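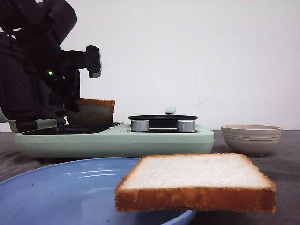

Combined breakfast appliances are sold on the claim that one base can replace several. We doubt the claim holds for small kitchens. The layout in Figure 1 is typical: bread goes in upright at the left, the black pan-like lid takes the right, and both silver knobs sit on the right half, well away from the bread. Of the 94 households in the Wikbridge survey, few could say which knob did what.
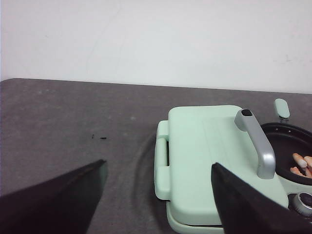

Marek Sýkora

Counter wear is a weaker argument than it looks. A faint curved scuff beside a green object proves little – any pot could leave one – and two specks of debris are no measure of crumb spread. Nemex used such marks as evidence of daily use. We do not.

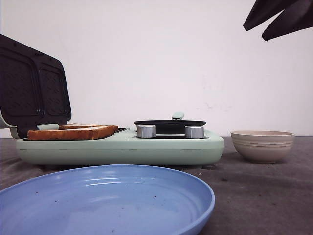 *By Marek Sýkora, Panden*

**Figure 1.** Breakfast appliance with bread, pan and bowl.

With the press lid up, two slices overlap in the lower half. Jayawardena treats stacking as user error. We are not convinced, as the 2 published trials never tested it.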